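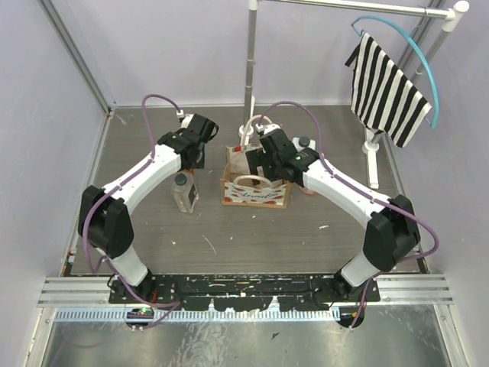

Todor Kadrić 于 2018-08-15 写道：

> 各位好，
>
> 我把 Zarow 人物库里模特和演员两类条目的“代言”字段导出来看了一遍，一共 1,334 条。问题集中在一点：同一个字段里混着至少三种关系，品牌大使、单次广告出镜、还有社交账号上的付费帖。Valen 的条目最乱，有人只在它的目录册里拍过一组图，也被写成“Valen 品牌大使”。
>
> 我的建议是把字段拆开，旧数据按关键词批量改。凡来源里出现“大使”二字的归大使，其余归广告。这样一个晚上可以跑完。
>
> 另外，Drorkance 杂志的封面和内页目前也没有区分，是否一并处理？
>
> 还有一个小问题：经纪公司一栏写 Hassanpour 的条目，有的指总公司，有的指它的商业部，要不要统一？

拆字段我同意，按关键词批量改我不同意。下面按原信的顺序回复。

一、字段拆分

建议拆成三个值，名称暂定如下：

ambassador：有合同期限，来源能给出起始年份，品牌方或经纪公司至少一方公开确认过。
campaign：参与某一次具体的广告或目录册拍摄，有季度或期号可查。
paid_post：社交账号发布的带有合作标注的内容，以单帖为单位，不计期限。

三个值互不包含。一个人可以同时是某品牌的 ambassador 和该品牌某季的 campaign 人选，这种情况记两行，不要合并。合并以后再想拆开，就得重新翻来源，二月份那次合并留下的尾巴到现在还没清完。

起始年份不详的 ambassador，年份留空，状态标 unverified。不要用条目创建年份代替。我见过用创建年份顶替的，后来被两个外站抄走，又被人当作独立来源引回来。

二、为什么不能按关键词改

“大使”在来源里的用法很不稳定。英文稿的 ambassador、face of、partner、athlete 四个词，中文转载时大多译成“大使”或“代言人”，译者各译各的。运动补剂类品牌尤其如此，它们所说的 athlete 多数是拿折扣码推广产品的人，没有固定报酬，按上面的定义连 campaign 都算不上，应当落在 paid_post。

我抽了 14 条 Valen 的记录手工核对。来源里写“大使”的，只有五条能找到品牌方的确认。剩下的里面，有目录册拍摄，有折扣码，也有除了粉丝站转述之外什么都没有的。样本小，不足以推算整体比例，但足够说明关键词这一条规则会写进大量错误值，而且写进去之后看上去比现在还可信。

可行的做法是分两步：

1. 脚本只做标记，不改值。把命中关键词的记录放进待核队列，原字段保持不动。
2. 人工核对后写入新字段，同时填来源类型（品牌方、经纪公司、刊物、二手转述）。二手转述单独存在时，不得写 ambassador。

新旧字段并存一段时间，前台仍然读旧字段。等队列清空再切换。模板那边需要预留一个开关，默认关闭。

三、Drorkance 的封面与内页

应当区分，但请另开一个任务，不要和代言字段放在同一批提交里。刊物出镜表目前有 2,153 行，结构和人物表不同，主键是期号加人名，同一期里封面和内页都有的人会撞键。先改主键，再谈分类。

分类本身没有太大争议：封面、封面故事、内页组图、短访谈。有一处需要先定规则，即同一期出多个封面版本的情况。我倾向于在期号后加版本后缀，由录入者按版权页上的顺序编号；版权页没有列出的，按条形码区分。只在网站上发布的“数字封面”不进封面类，归到内页组图，备注里写明 digital。

地区版的问题也在这里提一句。Drorkance 各地区版的期号是各排各的，同一期号在两个地区版里可能指两本不同的杂志。现有数据没有地区列，补录时请以所引扫描件的版权页为准，不要看卖家网页上的标题。

四、Hassanpour

总公司和商业部签的是两种约。总公司签的是模特约，商业部只代理广告，演员合作时往往另有影视经纪。统一写成 Hassanpour 会丢掉这层信息，后面查代言来源时正好用得着。

建议保留两个值：Hassanpour 和 Hassanpour（商业）。来源没有说明的一律写前者，备注标“部门不详”。已经离开公司的人，保留原值并填结束年份，不要删行。上个月有人把几位演员早年的经纪记录整行删掉，理由是“已过期”，我已经回滚。履历库记录的就是过去的事，过期不是删除的理由。

五、简介正文

原信没有提，但和字段有关。很多条目的首句是从别处照搬的，格式都是“某某是美国模特、演员、企业家、网络红人”，四五个身份并列，顺序随意。首句里的身份请与结构化字段一致：有影视出演记录的才写演员，有可查的公司登记或任职记录的才写企业家。开一个网店卖自己名字的周边，写在正文里即可，不进首句。

粉丝数不写进正文。要写就写进带日期的统计表，没有日期的数字请直接删掉。

身高、三围等数据沿用现行规则，以经纪公司卡片为准，卡片之间有出入时取较新的一张，并保留旧值。

六、待办

标记脚本麻烦 Todor 改一版，输出 id、旧值、命中词、来源链接四列，制表符分隔，UTF-8，不带 BOM。上次带了 BOM，导入时第一列列名读不出来。

来源类型的对照表我来写，写好后贴到维基的字段说明页，旧说明页暂不删除。

主键那个任务还没有人认领，做过刊物表的请回信说一声，回信时把主题行里的“代言字段”改掉，免得两个话题串在一起。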